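Skolta Household Robotics Challenge

The Skolta Household Robotics Challenge is a student competition in domestic robotics held each March in Narkcombe. It was set up by the Quiambao Technical Institute and is open to teams of up to five students from colleges in the region. The number of entries is limited to 16.

Teams collect their own training data in the months before the event. Members carry out kitchen and desk tasks with a hand-held gripper fitted with a camera, and the recordings are used to train a robot arm. Each team may submit up to 2000 recordings. Entries for the first contest closed on 30 Jan 2018.

Recording takes place in ordinary classrooms and workshops, furnished with desks and small appliances. 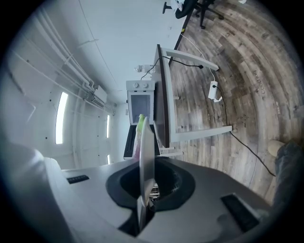
The rules require each team to record in at least two different rooms. Tasks are scored on completion and time, and a team may repeat a failed attempt once. The Sesatden Cup is awarded for the highest total score, with a separate prize for the best written report.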